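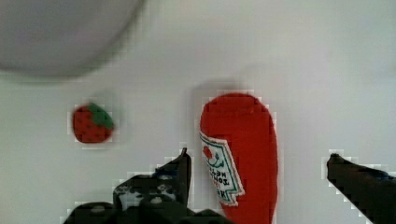 Soft food has taken over my spare room, and I blame the Tetlow toy library entirely. I only went in to return a jigsaw. Odette Chevalier was behind the desk with two carrier bags of plush groceries that had come in as a donation, and she asked if I'd mind giving them a once-over at home before they went out on loan. Well, of course I said yes, and of course I've been playing shops ever since. My favourites so far are the little strawberry with its green leafy cap and the ketchup bottle, which has a proper label on the side with a tomato on it and a bit of green curling round beside it. I'm fifty-eight years old and I squeezed that bottle over my actual chips.

Checking soft toys takes longer than you'd think. I go round every seam with my thumb, give each bit a firm tug (leaves and stalks especially, they're always the first to go) and then hold it up to the window to look for thin patches. If there's a loose thread I don't pull it! I did that once with a felt carrot and ended up with a felt puddle. A few tiny stitches in matching cotton will usually sort it. My red ran out halfway through the bags, so I had to pop down to Kushwaha for another reel and came home with ribbon, buttons and a zip I have no use for whatsoever.

Then it's the washing. Girish Kanaujia swears by putting everything in a pillowcase, knotting the top and running it on a cool wash, and I've come round to his way of doing it. I used to do them all by hand in the sink and they took days to dry - the fat ones go lumpy in the middle if you leave them sitting wet. Now they get a gentle spin, a good pummel to fluff up the stuffing, and a night on the airer in the warm room. Anything with a label sewn on I still sponge by hand, just with a drop of washing-up liquid and an old flannel. Don't use the tumble dryer. Vandana Tyagi put a plush aubergine through hers on hot and she says it has never looked her in the eye again.

The plan is to make up two play-shop sets, one for the under-threes and one for the bigger ones who like to argue about prices. Harsh Pathak has found us an old till with a drawer that pings, and I'm sewing a pair of drawstring bags out of the curtains from our last house. We'd love a few more things to fill them out, so if your children have grown out of their pretend food, please have a rummage. Bread, eggs and cheese would be especially nice, as would anything that isn't a banana. We have plenty of bananas.

Loans went up to 1,249 last year, which Odette has written on the whiteboard in very large numbers, and there's space on the shelves again now that the big garage has gone to its new home at the playgroup. Come and have a look if you haven't been in for a while. Donations can go in the blue crate by the door, clean if possible but don't fret if not, my pillowcases are ready. And if anybody knows how to get real ketchup out of a cream jumper, I'd be glad of the advice.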